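Home > Shop > Stone and tile > Worktop care

Brestley Worktop Kit for Granite and Other Hard Stone
Item 2696
In stock. Small orders go out same day if in before noon, not Saturday.

Cleaner, sealer, two cloths, applicator pad, leaflet. Everything for one average kitchen and a bit over. Made up by us at the Garkness unit, boxed by hand.

New label on the bottles since October. Same stuff inside. Old label still turns up in some boxes while we use them up, don't send it back thinking it's wrong.

What's in the box

Daily cleaner, 200 ml concentrate. Makes up a lot more than you'd think, one capful to a spray bottle of water. Spray bottle not included (you've got one).
Sealer, 140 ml. Ready to use, don't dilute.
Jolitz cloth, grey, for cleaning.
Jolitz cloth, white, for buffing. Keep it for buffing. Once it's had sealer on it it's no good for glasses.
Applicator pad, foam. Washable a few times, then bin it.
Leaflet, same as the text on this page more or less, but with smaller writing.

What it's for

Granite, polished or honed. Slate. Most quartzite. Basalt. Unglazed stone splashbacks if they're the hard sort.

Inside use only. We've had people do their front step with it. It does no harm, it just won't last with the weather and the boots, so get the Outdoor Sealer for that.

What it's not for

Marble and limestone. The cleaner's fine on both, the sealer we'd rather you got the separate Soft Stone one. Different mix, soaks in slower.
Engineered quartz (the resin sort). Doesn't need sealing. The sealer sits on top and goes smeary and then you ring us.
Laminate, even laminate that looks like granite. See above.
Wood. Please no.
Anything that's been waxed. Wax has to come off first, the Stripper does that, seperate item.

Not sure what you've got? Ask whoever fitted it. If they're long gone, look at the underside of the overhang with a torch. Stone is rough and a bit different all along. Resin is smoother and the same all the way. Not foolproof. You can post us a photo of the edge and we'll have a guess, no promises.

Do I need to seal?

Maybe not. Plenty of dark granite takes hardly any sealer at all, it's too dense. Pale granites usually drink it.

Water test. Put a teaspoon of water on a clean bit of worktop, away from the sink. Go and make a tea. Come back after ten minutes and wipe it up.
No dark mark: sealed already or doesn't need it. Use the cleaner, put the sealer away in a cupboard.
Faint mark that goes off quickly: could do with a coat.
Dark mark that hangs about: needs two coats.

Do the test in more than one place. By the hob and by the sink wear quicker than the corners where the bread bin lives.

How to use, cleaning

1. Clear the top. Crumbs off first with a dry cloth, grit scratches the polish.
2. Spray the made-up cleaner on the cloth or on the stone, doesn't matter.
3. Wipe with the grey cloth.
4. Go over with a dry one.

That's it. No rinsing. For dried-on stuff (egg, jam, candle wax) leave the spray on for five minutes and lift it with an old plastic card. Never a metal scraper.

How to use, sealing

Pick an evening when you're done in the kitchen. Windows open a bit. Hob off and cool.

1. Clean first, as above. Then leave it to dry properly, overnight is best. If you seal over damp you'll get cloudy patches.
2. Shake the bottle. Put a small pool of sealer on the pad, not on the stone.
3. Work in squares, about an arm's width. Wipe on thin and even.
4. Leave it five to ten minutes. Shorter if the room's warm. It should still look wet when you go back to it.
5. Wipe off everything that hasn't soaked in. Everything. Then buff with the white cloth till it doesn't drag.
6. Next square. Overlap a little.
7. Second coat if your test said so, after a couple of hours.
8. Keep water off till morning. Toaster and kettle can go back then too.

Left it too long and it's gone tacky? Happens a lot. Put a drop of fresh sealer on the pad, rub over the tacky bit, it'll soften the old lot, wipe it straight off. Don't go at it with washing up liquid.

Checking your finish

Easiest way is to look along the top from low down with the light behind or to one side. Missed sealer shows as a dull smudge or a rainbow-ish smear. On polished stone you'll also see whatever's behind it, tiles, window, curtain, as soft streaks. Those are reflections. Move your head and they move. We get emails asking how to buff them out and you can't.

Speckled grey granite with a grey pleated curtain behind, the folds come up in the polish as pale stripes running to the front:

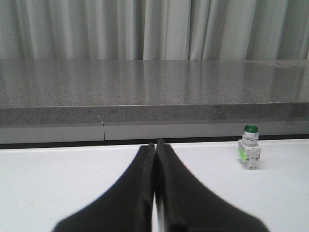

How often

Cleaner, every day if you like. It's mild.
Sealer, once a year for most kitchens. Busy ones or very pale stone, twice. Go by the water test and not the calender.

One kit sealer bottle does a normal run of worktop once with some left. Two coats on a thirsty stone and you may run out, so look at the refills below.

Marks and stains

Oil: dark spot, soft edges. Make a paste of bicarb and water, thick, pile it on, cling film over, leave overnight. Brush off when dry. Might take a few goes.
Tea and coffee: try the cleaner neat, five minutes, wipe. If not, the bicarb again.
Limescale round taps: do not use limescale remover. Do not use vinegar. Plastic card and patience.
Rust rings from tins: we don't have anything for that in the kit. Ask a stone firm.
Turmeric: fades by itself in daylight, mostly.

Seal again after any of these, just that spot.

Washing the cloths

Warm wash, no fabric softener, no tumble dryer. Softener clogs them up and then they push water about and pick nothing up. The grey ones last for years. White one goes a bit stiff after sealing, that's the sealer setting in it. Lay used sealer cloths out flat to dry outdoors before washing or binning, don't leave them screwed up in a heap.

Storage and safety

Lids on. Upright. Out of reach of children and pets. Sealer doesn't like frost, so not the shed. If it's gone lumpy it's been frozen, chuck it (ask your tip, not down the sink).
Gloves if your skin's touchy. Don't put food straight on freshly sealed stone, leave it till next day and give it a wipe with the cleaner first.
If it gets in eyes rinse with plenty of water and get advice. Full safety sheet on request, email us with the item number.

Sizes and refills

Kit, as above.
Cleaner refill, 200 ml.
Sealer refill, 140 ml.
Jolitz cloths, pair, grey. White sold singly.
Applicator pads, bag.
Trade sizes by phone only, collect from Garkness. Bring your own crate, the drums have no handles.

Delivery

Mainland by van or post, depends on weight. Islands a few days more. We don't post the sealer abroad, cleaner yes, cloths yes.
Boxes are plain brown with used paper packing. If the lid's leaked in the post tell us within the week and send a picture of the box, we'll put another in.

Returns

Unopened, thirty days, you pay the postage. Opened, only if there's something wrong with it. Wrong sort of stone isn't something wrong with it but ring anyway, we can normally swap the sealer for the Soft Stone if the seal on the cap's not broken.

Questions we get

Does it smell?
The cleaner hardly at all. The sealer a bit, gone by morning.

Will it make the stone darker?
No. You want the Colour Enhancer for that, and try it on a hidden bit first as it doesn't come off easily.

Will it make honed stone shiny?
No.

Can it fix a scratch or a chip?
No. Light scratches look less bad when the top's clean. Chips need a resin filler and a steady hand, or a stone firm.

Hot pans?
Granite copes with most heat but we'd still use a trivet. The sealer doesn't make it any more heatproof than it was.

Can I use my usual kitchen spray?
Check the back. Bleach, lemon or vinegar in it, leave it for the sink. Sealer wears off much quicker with those.

Is the cleaner ok on the hob, taps, steel sink?
Yes, yes and yes. Dry the steel after or it spots.

Do you sell samples?
Cloths no. Cleaner sachets when we've got them, put a note on your order.

Goes well with

Brestley Grout Brush, narrow
Brestley Soft Stone Sealer
Jolitz Glass Cloth
Kazlauskienė Slate Oil (matt, for hearths and place mats, not worktops)

Phone's on weekday mornings. Afternoons we're filling bottles, leave a message and say which stone you've got.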